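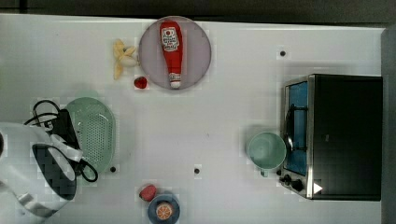
ケチャップの塩分と粘度について、手元のメモを整理しておく。きっかけは七月に入って弁当用のナポリタンを作る回数が増えたことで、毎回味が安定しないのが気になっていた。原因はだいたい水分量だった。以下は自分の台所での記録であり、一般化するつもりはない。

前提条件。麺は乾麺の1.7ミリ、ゆで時間は袋の表示より一分長め。フライパンは直径26センチの鉄。火力は中火で固定した。ケチャップは市販の普通のもの。具は玉ねぎ、ピーマン、ソーセージで、量はその都度量っている。

ケチャップは単体ではかなり水が多い。加熱すると最初に水が飛び、次に糖が焦げ始める。この二つの段階の間が狭い。麺を先に入れると水分が麺に吸われ、酸味が残ったまま全体が重くなる。逆にケチャップだけを先に加熱すると、酸味は抜けるが、放置すると鍋底から焦げる。そこで具を端に寄せ、空いたところにケチャップを落とし、ヘラで広げながら48秒加熱してから麺を入れることにした。48秒という数字に理論的な根拠はない。タイマーで10秒刻みに試し、40秒では酸味が残り、50秒では端が黒くなったので、間を二秒ずつ詰めた結果である。火力や鍋が違えば当然ずれる。

次に粘度。測定器は持っていないので、傾けた皿の上で一定量が10センチ流れる時間を測った。皿は洗剤で洗って完全に乾かしたものを使う。油膜が残っていると値がばらつく。冷蔵庫から出した直後と、室温に一時間置いた後では、流れる時間が倍近く違った。ケチャップは力を加えると緩むので、容器を振った直後に測るとさらに速い。測定前に振るか振らないかを決めておかないと、比較にならない。私は振らずに静置したものを使うことにした。容器を逆さに立てて保管するか正立で保管するかでも口の近くの水分が変わるようで、正立で数日置いたものは最初のひと出しが明らかに薄い。このひと出しは測定から除外している。料理には使う。

測定の器具について。はかりは以前Honenの0.1グラム単位のものを使っていたが、電源が勝手に切れる設定を解除できず、煮詰めの途中経過を見るには向かなかった。今はNustevbyの1グラム単位に替えた。精度は落ちたが、鍋ごと載せて連続で表示が見られる。家庭料理でこの差が問題になることはまずない。ただし鉄鍋は冷めないうちに載せると表示が流れるので、間に厚い木の板を挟み、板込みで風袋を引く。

煮詰めの基準値も書いておく。自家製のトマトソースをまとめて作るときは、ホールトマト缶を400グラム、これを中火で蓋をせずに加熱し、木ベラで引いた線が一秒残るところで止める。線の残り方だけで判断すると日によってぶれるので、残量で管理するほうが確実だった。玉ねぎと油を足した開始時の総重量が667グラム。ここから400グラムまで落とすと、ちょうど六割になる。ケチャップの代用にするならもう少し詰める必要があるが、それ以上は跳ねがひどく、コンロの掃除の手間と釣り合わない。私はここで止めて、足りない分は砂糖と酢で調整している。

酢はManríquezのワインビネガーを使っている。米酢でも作れるが、加熱後に残る香りの方向が違い、ナポリタンには米酢のほうが合うという感想も持っている。この点は結論を出していない。砂糖は上白糖と三温糖で比べたが、ソースの色が濃すぎて差が見えず、味でも区別できなかった。以後は上白糖に固定した。

塩分は成分表示から計算する。弁当の場合、冷めると塩味を強く感じるので、温かい状態で少し物足りない程度に止める。ソーセージの塩分を計算に入れ忘れることが多い。私の配合では、ソーセージを一本減らすほうが、ケチャップを大さじ半分減らすより全体への影響が大きかった。麺をゆでる湯の塩は入れていない。入れた場合と入れない場合を並べて食べ比べたところ、ソースの味が強いため違いはわずかだった。

冷却について。作った直後に弁当箱に詰めて蓋をすると、内側に水滴が付き、底に水がたまる。これで粘度を合わせた意味がなくなる。バットに広げて扇風機の風を当て、表面の湯気が見えなくなってから詰める。夏場は保冷剤を必ず付ける。弁当箱はClonvilleの二段を使っていて、下段のほうが深いため、麺は下段に入れると中央が冷めにくい。上段に薄く広げたほうがよい。

残っている課題は二つある。一つは玉ねぎの水分で、新玉ねぎの時期とそれ以外で開始時の重量がそろわない。先に電子レンジで加熱して水を切る方法を試したが、甘い汁まで捨てることになり、味が平板になった。汁だけ別に煮詰めて戻す手順も考えたものの、洗い物が一つ増える。もう一つはピーマンの投入時期で、麺の前に入れると色が落ち、後に入れると青臭さが残る。現状は麺と同時に入れている。

次の月曜の弁当から、ケチャップの一部を上のトマトソースに置き換えた配合に切り替える。比率は一対一から始め、酸味が強ければソース側を減らす。加熱時間は取り直しになるので、48秒の値はいったん白紙に戻す。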